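Search this site
Enter keywords
Search

Clellach workshop notebook
April, second entry

Kettle on at half past seven, and a good long morning at the bench, which I have been missing. I am writing this up while it is still fresh, mostly for myself, but also for whoever picks up the bookbinding side when I am over at Urnside next month, as I know my loose notes are a trial to everybody.

The main job is still the parish music books. There are 12 in the batch, all half leather, and all with the same trouble: the paste along the spine has gone to powder and the sections slide about like a pack of cards. I took the first one right down yesterday and got the old linings off with a poultice of wheat paste under a strip of polythene. Fifty minutes was too long. The paper underneath went soft and I had a nasty moment with the bone folder near the tail (no harm done, but I did have to go and stand in the yard for a bit). The second one I left for half that time and the lining came up in one lovely long ribbon, so that is what I shall do with the rest.

Paste recipe, as I keep being asked for it and keep giving different answers: 50 g of wheat starch to 200 ml of cold water, left to soak while you have your tea, then into the double pan and stirred the whole time until it turns from milk to something like glass. Let it go cold. Push it through the horsehair sieve twice. I used to do it three times and I can't say I ever saw the benefit. It is stiff at this stage, so thin it with a brushful of water at a time for tissue repairs, and leave it as it is for spines. It keeps five days in the little fridge and after that it smells of old socks and wants throwing out.

Sewing. I had meant to keep the original stations, but the holes in book two have torn into slots and there is nothing left to pull against. I guarded the folds with the thin Haugen tissue, the one on the roll, and it behaved beautifully, far better than the sheets we had before Christmas, which cockled if you so much as looked at them. Then I sewed all along on tapes with the 18/3 linen thread. The swelling came out a touch more than I wanted, so I knocked it down between boards and left it under the heavy weight over dinner, and it sat much better afterwards. Thinner thread for book three, I think, and a little less wax.

The leather has been the disappointment of the day. The new calf from Trirnmont is a beautiful colour but it is hard work to pare, very stretchy at the belly end, and I went through it twice at the turn-in. I have put those bits in the offcuts box for labels. Re-stropped the French knife, had a biscuit, tried again from the backbone end and got on much more happily. If anyone is ordering, please do ask them for a firmer skin, and ask nicely, they have always been good to us.

Book 56 on the shelf list still has no home and no box. I measured it again and got the same answer as last time, so at least one of us is consistent.
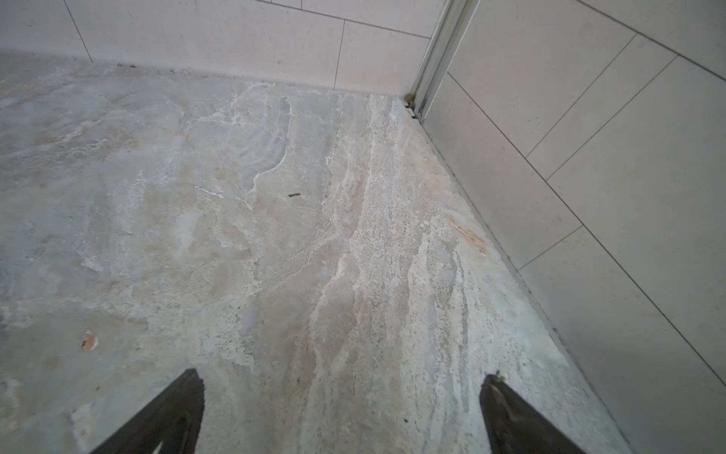
Papers and patterns

Pale grey, off-white and soft beige, marbled all over: I have been mulling over those colours for the endpapers ever since. The books want something quiet, and the bright combed sheets in the plan chest would shout at the old leather. A stone pattern would do it, thrown fairly large, with the beige down first and the grey put in sparingly after. I shall need fresh size, and the ox gall is nearly finished, so there is a trial for next week. Must remember to alum the sheets the evening before, as I forgot last time and watched the whole lot rinse off into the sink.

Left for the morning: book two in the press, book three with its boards off and tied in tape, paste in the fridge on the top shelf. Please don't move the brick.

Contact the Clellach workshop | Copyright Clellach Bindery | Back to top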